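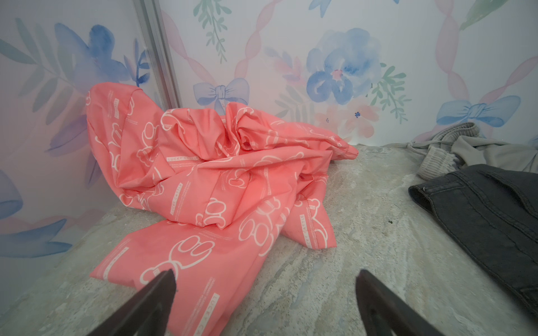
Printed garment at the back corner of the work surface, with the gripper fingers in the foreground. Wrist camera view.

Prirko Garment Handling Service: Gallery

The Prirko service offers automated handling of mixed clothing to laundries, resale warehouses and textile sorting centres. It is supplied by Rilivitz and supported from the company's workshop at Sadska. Each installation consists of one arm, a two-finger gripper, a wrist camera and the Prirko control software, together with fitting, staff instruction and a maintenance agreement.

This page is intended for organisations considering a trial. The opening view was taken by the wrist camera, which is the same view that the software uses when it selects a point at which to take hold of a garment. Notes on the work and on the terms of the service follow.

About the view

The pink garment is thin and smooth, and carries white cartoon outlines with several small labels, some of which read "LUCKY CATTLE". Printed fabric of this kind is a demanding case for any camera system. A line in the print may resemble the edge of a fold, and a fold may interrupt the print so that neither can be followed for long. The Prirko software compares several views before it commits the gripper to a position.

A pair of dark grey denim pants and a light grey garment with ribbed elastic and a drawstring lie to the right. Denim and light fabric call for different settings. The operator may set the closing force for each class of clothing, or may leave the choice to the software. Customers who handle a large share of drawstring items are advised to mention this at the first meeting - cords require a slower lift, and the daily output should be planned accordingly.

Work surfaces and surroundings

The service does not require a plain background. The surface in the view has a stone pattern with cream, grey and greenish veining, and the panels behind it are printed with flowers, ribbons and bows. Existing tables may normally be kept, provided that they are level and firmly fixed. Our fitter will inspect them before an order is confirmed.

Corners deserve particular attention. A garment resting against two walls can be approached from fewer directions than one in the open, and the wrist must be kept clear of both panels. The limits of the working area are entered during fitting and can be altered afterwards only by a trained supervisor.

The gripper

The standard gripper has two pointed fingers, suited to taking up a single layer of cloth. Fingers are treated as wearing parts and are replaced under the maintenance agreement at no further charge. A broader pattern is available on request for towels and bed linen. It is not recommended for thin clothing.

Tasks offered

The present version of the service covers separating garments from a heap, moving them to a chosen place and presenting them to a member of staff for inspection. Folding is offered as a separate option and is priced after a trial with the customer's own stock. The service does not cover ironing, the removal of stains or the fastening of buttons and zips.

Trial terms

A trial lasts 30 days and is carried out on the customer's premises. The customer is asked to provide a mixed selection of 300 garments, which should reflect ordinary daily work and should include difficult items. Pressed or specially prepared clothing is of little use for this purpose. All garments remain the property of the customer and are returned at the end of the trial.

A written report is issued on completion. It records the items handled, the items passed back to staff and the time taken for each class of clothing. Camera views saved during the trial are held by Rilivitz for 18 months and are then deleted, unless the customer has requested earlier deletion in writing.

Fitting and support

Fitting is carried out by Pritchard, our appointed installation partner. A standard power supply is sufficient. A clear space of 700 millimetres must be kept on the side from which staff approach the table, and the stop button must remain within reach from that side at all times.

Support is available by telephone during working hours. Customers with evening shifts may extend this cover until 10 p.m. for an additional monthly charge. Replacement parts are sent from Sadska, and software updates are applied outside the customer's working hours by prior agreement.

Enquiries

Organisations wishing to arrange a visit or a trial should write to the Prirko service desk at Rilivitz, stating the type of clothing handled, the number of shifts worked and the size of the table to be used. Trial places for the autumn will be allotted in July.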